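Home | Kitchen | Laundry | Workshop | Garden | Ask

Mugs, cups and the cupboard that ate itself

Right, I promised after the descaling page that I'd get round to crockery, and several of you have been nudging me, so let's do it. I've got strong feelings about cups. I ran the tea counter at Zitstead for long enough to see every possible way of chipping, staining and losing one, and a fair bit of what I do at home now comes straight from there.

Tea stains first, as that's what most of you write in about. Bicarb and a damp cloth. That's really it! Put a teaspoon in the cup, add just enough water to make a paste, rub it round with your finger or a soft cloth and rinse well. For the really brown ones (my brother-in-law's mug at work, good grief) leave the paste on while you have your lunch and go at it again. I don't like bleach in anything I drink out of, and I don't like those scratchy green pads either. Once you've scoured the glaze the stains grab on faster and you're at it every week.

Denture tablets work too. Drop one in, top up with warm water, leave overnight, wash as normal in the morning. They're brilliant for teapots and flasks where you can't get your hand in. Brittany Bélanger wrote to say she uses half a tablet for an espresso cup and gets on fine with that.

Grey marks that look like scratches usually aren't scratches. They're metal off your spoons and knives, sitting on top of the glaze. A dab of cream cleaner made for ceramic hobs shifts them, or the bicarb paste again with a bit more elbow. Test it somewhere out of sight if the cup has gold on it — or don't do it at all, I've ruined a lovely Turcotte saucer that way and I still think about it.

Now, drying and storing. I'm firmly an upside-down person. Dust stays out, crumbs stay out, and you can grab one without peering into it first. But only once they're dry! A damp cup face down on a flat shelf traps the wet inside and you get that musty cupboard smell, which then gets into your tea. Give them a proper air on a rack, a quick wipe round the rim with a clean tea towel, and then over they go.

If your shelves are open, or you keep cups out by the kettle like I do, get yourself a shallow tray. It keeps them in one place, you can lift the lot to wipe underneath, and spills don't creep in under the rims. Clear ones are easiest to keep honest as you can see the muck the minute it's there.

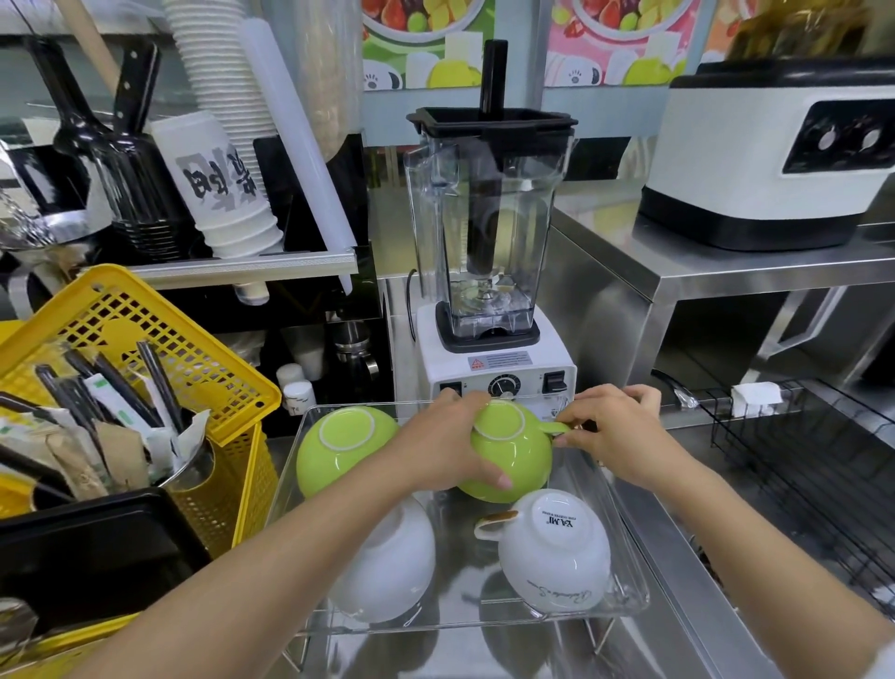 Green cup and its neighbours, mouth down in a clear tray.

Line the tray if you're heavy handed. A bit of that open rubbery mesh you put under rugs is perfect, cut to fit with kitchen scissors. It stops things sliding, lets a little air under the rims, and goes through the wash with the tea towels.

While you've got a cup turned over, run your thumb round the foot ring. That bare, rough circle on the bottom is the bit that scratches your table and leaves rings on your nice tray. If it's gritty, rub it with fine wet and dry paper (wet, please, you don't want to breathe the dust) for a few turns until it feels smooth, then wash it. Ásdís Mogensen, who makes pots, told me you can also rub the rough feet of two similar cups together under a running tap and it does the same job. I've tried it on my Mirnalance mugs and it took no time.

Stacking: two high, no more, and never one handle hooked through another. Handles go where they join the body, and it's nearly always from being dragged out of a stack. Pick cups up with a hand round the body if they're tightly packed in.

Chips. A chip on the foot, live with it. A chip on the rim, out it goes, or it becomes a pen pot. Please don't glue a handle back on and then pour boiling water in, whatever it says on the tube. Sylvie Li uses her retired ones for sorting screws in the shed and I've pinched the idea.

Last thing, the cull. I do mine on 21st August, which was the day we moved in here, and I allow 3 mugs per person plus a few for visitors. Everything else goes in a box to the charity shop. Garnet MacLeod thinks this is brutal and keeps 70 of them on hooks. Well, if you've got the hooks!

I want to do glasses next, cloudy ones especially, so send me what works for you. Does the vinegar soak do anything in a hard water area? Mine come out exactly as they went in.

14 comments | 70 shares

Contact | © Galix Household Pages | Back to top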